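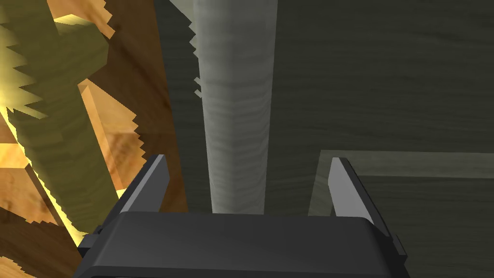
Search tickets

Ticket 663 - Irrigation controller, Idthorpe sports ground
Status: Open, awaiting supplier
Opened: Feb 22, 2019
Area: Parks and Playing Fields

Summary
The watering system on the lower soccer field at Idthorpe does not complete its overnight program. The controller, a Kodlow unit paid for from the field improvement grant, starts the first zone as scheduled and then stops with a "flow low" message. The upper field is on a separate supply and is not affected.

Reported by
Grounds office, on behalf of the soccer club. The club has asked that the matter be settled before the field is reseeded in May.

Log

Entry 1. The request was received and assigned to the maintenance contractor, Antoniuk. The grounds office confirmed that the main valve was fully open and that no other work was under way on the supply line.

Entry 2. Antoniuk attended the site. The program was run by hand from the controller. Zone 1 ran for its full period. Zone 2 opened, ran for nearly a minute, and closed with the same message. The filter was removed, cleaned, and refitted. The result was unchanged.

Entry 3. The wiring to the zone 2 valve was tested and found to be sound. The valve was exchanged with a spare from the store. The fault remained, and the valve is therefore not considered to be the cause. The original valve has been put back.

Entry 4. The controller settings were compared with the handover sheet. The low flow limit for zone 2 had been entered at the figure intended for the upper field, where larger sprinkler heads are fitted. The contractor attempted to correct the limit, but the controller requires an installer code to save the change. The code was not included in the handover papers.

Entry 5. A request for the code was sent to Skilell, the supplier of the system. Skilell replied that the code can be released only to the party named on the grant agreement. The agreement names the council and not the contractor. The grounds office has been asked to submit the request in its own name, with a copy of the signed agreement.

Interim arrangements
The lower field is to be watered by hose until further notice. The automatic program for that field has been switched off at the controller - please do not restart it. Bookings are not affected.

Next action
Grounds office to send the signed agreement to Skilell. Antoniuk to return once the code has been received, correct the limit, and run the full program with the club present.

2 comments
Shared 2 times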